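Folding of Laundry

Household Topics, by the Keane editorial desk
February 7, 2021
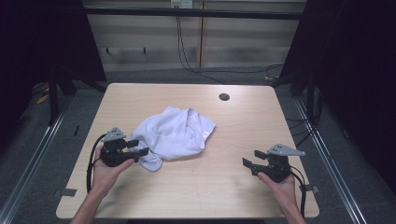
A crumpled white cloth on a light wood-grain tabletop.

Folding of laundry is the household work in which clean clothes, towels and bed linen are brought into a flat and regular shape, so that they can be stored in a drawer, on a shelf or in a bag. It normally comes after drying and before putting away. In many homes it is done together with sorting, and in some homes also with ironing, although a piece which is folded soon after drying often does not need the iron.

Starting condition

Cloth which comes out of a basket or a dryer has no fixed shape. It lies in a mound, and its corners and edges can be hidden inside. The first task is therefore to find an edge. With a towel this is quite simple, as all four sides are straight and any two neighboring corners will serve. With a T-shirt it is more difficult, and many people look first for the shoulders or for the neck opening. A sewn-in tag can help here. On most T-shirts it sits at the back of the neck or in a side seam, and on towels it is commonly found along one of the hems.

When two corners are found, the piece is lifted, shaken once or twice, and laid down. The larger wrinkles are then smoothed with the flat hand from the middle to the outside. Thin cotton follows the hand easily. Thick terry cloth keeps small waves, and these may be left as they are.

Surface

Folding can be done on a bed, on a table, on the knees or in the air. A table gives the most regular result, because it is hard and flat. It should be clean and dry, and wide enough for the whole piece with the sleeves open. Rounded corners are practical with knitted fabrics, which catch on sharp ones. An ordinary desk is often used in small apartments. If the desk has a hole for cables, small items such as baby socks should be kept away from it.

The height of the table is also of importance. For a person who stands, the top should be a little below the elbow. On a lower table the back becomes tired after one or two baskets.

Common methods

The half fold is the oldest and the most simple. The piece is folded in the middle along its length, and then again across. It is used for towels, pillowcases and dish cloths.

The three-part fold is used for bath towels on narrow shelves. Both long sides are brought over the middle, one on top of the other, and the long strip is then folded two times. The hems are hidden inside and only the round edge looks to the front.

For T-shirts, the sides with the sleeves are laid to the back, so that a rectangle remains, and the lower end is brought up to the collar. In shops a thin board is put on the back of the shirt during this work and pulled out at the end. This gives every shirt the same width.

Rolling is preferred by travelers. The piece is first folded lengthwise and then rolled from one end with light pressure. It does not always save space, but the pieces can be taken out one by one without disturbing the others.

Folding in institutions

In hotels and hospitals the size of the folded piece is usually fixed in writing. The laundry house at Rostside, which served the guest houses of Laltholm, had a sheet on the wall with a width of 255 millimeters for hand towels. In August, its busiest month, it received some 700 pieces in a day. The neighboring house in Revthorpe folded to a smaller size for its older cupboards, and pieces exchanged between the two had to be folded again.

Storage

Folded pieces are kept lying in a stack or standing in a row. In a stack the lower pieces are pressed and receive sharp lines, and for this reason freshly washed towels are often placed at the bottom and the used ones taken from the top. Standing pieces need a drawer which is nearly full, otherwise they fall over. Woolen sweaters are better stored lying, in low stacks.

See also: Ironing; Linen closet; Drying rack

Last updated: February 2021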